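Why Does Metal Go Rusty?

Leave a bicycle out in the rain for a summer and it will start to turn orange. Leave a plastic bucket next to it and the bucket will stay exactly as ugly as it was. Something is going on with the bicycle, and it has been going on since people first dug iron out of the ground and felt pleased with themselves.

The orange stuff is rust. It is what you get when iron meets two things it really ought to avoid, which are water and oxygen. Oxygen is in the air, so iron meets it all day long. Water is in rain, puddles, dew, the sea and your uncle's shed.

What is rust made of?

Everything is built from tiny bits called atoms, far too small to see. A piece of iron is a great crowd of iron atoms packed together. When water gets on the surface, some of those iron atoms let go of their neighbours and join up with oxygen instead. The new stuff they make is called iron oxide, with a bit of water mixed in. It is orange or brown, it crumbles, and it comes off on your trousers.

When something joins up with oxygen like this, scientists say it has oxidised. You may use this word at dinner. An apple that goes brown after you bite it is oxidising too, although it does the job in minutes and a garden gate takes months.

Why doesn't it stop?

A sensible metal would get a thin coat of something on the outside and leave it at that. Aluminium does. The moment you scratch it, the fresh metal joins up with oxygen and makes a skin, very thin and very tough, and the skin keeps the rest of the air out. Aluminium is oxidising all the time and hardly ever gets told off for it.

Rust is no good at being a skin. It takes up more room than the iron it came from, so it swells and cracks and falls off in flakes. Underneath is clean iron, which has never met the rain before and is about to. Then that rusts as well. Given long enough, a whole iron nail can turn into a nail-shaped pile of crumbs.

Salt makes everything worse. Rusting works by moving tiny electric charges about through the water, and salty water carries them more easily than fresh. Cars that live by the sea know all about this. So do piers.

How do people stop it?

Mostly by keeping the water and the air away, and there are plenty of ways to do it.

Paint is the oldest trick and still a good one. Big iron bridges are painted again and again, and the painters are never short of work. Oil and grease do the same job on things that have to move, like bicycle chains, where paint would rub off before you reached the end of the road.

Then there is zinc. Steel (which is mostly iron) can be dipped in a bath of melted zinc, and comes out wearing a dull grey coat. This is called galvanising. The clever bit is that zinc joins up with oxygen more readily than iron does, so even if the coat gets a small scratch, the zinc nearby gets used up first and the steel is spared. It is like having a younger brother who will always eat the sprouts.

Stainless steel has another metal, chromium, mixed in all the way through. The chromium makes a thin skin much as aluminium does, and if you scratch the skin it grows back. Your forks are probably made of it.

Any coat will wear thin in the end if things are dragged across it often enough. Scrapes and scuffs are where to look first if you are hunting for trouble.
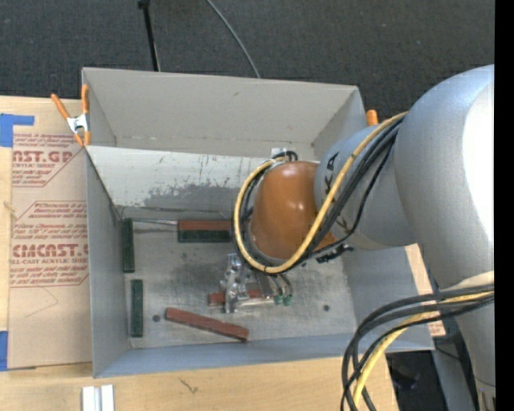 Luvska wrote in to say that none of this can be right, because the garden tap at home is brass and has gone green, and green is not a kind of orange. Luvska is correct on both points. Brass has no iron in it to speak of. It is made mostly of copper and zinc, and copper turns brown at first and then, after years of weather, green. The green is a crust called verdigris, and it is why so many old copper roofs look like peppermints. Only iron and its relations can rust. Other metals corrode, which is the general word for being eaten away, and each has its own favourite colour.

Try it yourself

You will need 3 iron nails (plain ones, not shiny galvanised ones), 3 jam jars, some salt and a grown-up to look worried.

Put a nail in each jar. Leave the first jar dry, with its lid on. Half fill the second with tap water. Half fill the third with tap water too, and stir in a big spoonful of salt. Leave the lids off those two and put all the jars on a windowsill, with labels, so that nobody drinks one.

Have a look every day for 10 days. Draw what you see, and try not to draw what you think you ought to see, which is harder than it sounds. Leave the water jars alone for about 15 minutes before you draw if somebody has knocked them, as the orange bits need time to sink.

If you have a spare nail, smear it with butter, drop it in a fourth jar of water and see how it gets on. Wash your hands afterwards. Do not put the butter back in the fridge.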